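Print this page
E-mail this chapter

Chapter 11
Paying for Power: Households and the Electric Bill

Most people pay the bill without reading it. Fair enough. But the bill is where the whole system, plant, wires, meter, tax, gets squeezed onto one sheet, so we start there.

First, units. Power is a rate, energy is an amount. Students mix these up every year, and so do newspapers. A kettle has a power rating. What you pay for is energy, power times hours. Keep the two apart and the rest of the chapter goes quicker.

Take the town of Gerkport. Before the Clollomel dam opened, flat fee, every house the same. No meters at all. Big families did well out of it, widows living alone did not. When meters came in, the council set a 2 part tariff: a fixed charge for the connection, then a price per kilowatt-hour. Complaints by May.

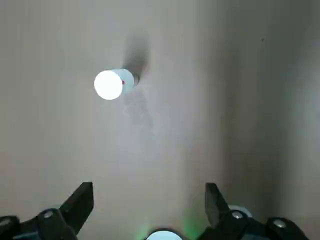
The fixed part pays for poles and wires, which cost the same wether you use them or not. The second part pays for what you burn. Simple on paper. In practice the split is a fight, becuase a high fixed charge hits small users hardest and a low one leaves the wires short of money.

Valdemar Toft, who drew up the Gerkport rates, wanted the fixed part low. The Zotis mill wanted it high. See table at end of chapter for both proposals, worked out for a home using 2358 kWh a year and another using 400.

Terms to know before going on: load, peak, tariff, cross-subsidy. Peak is the hard one. More on that in the next section, with the Samir valley figures.

Print this page
E-mail this chapter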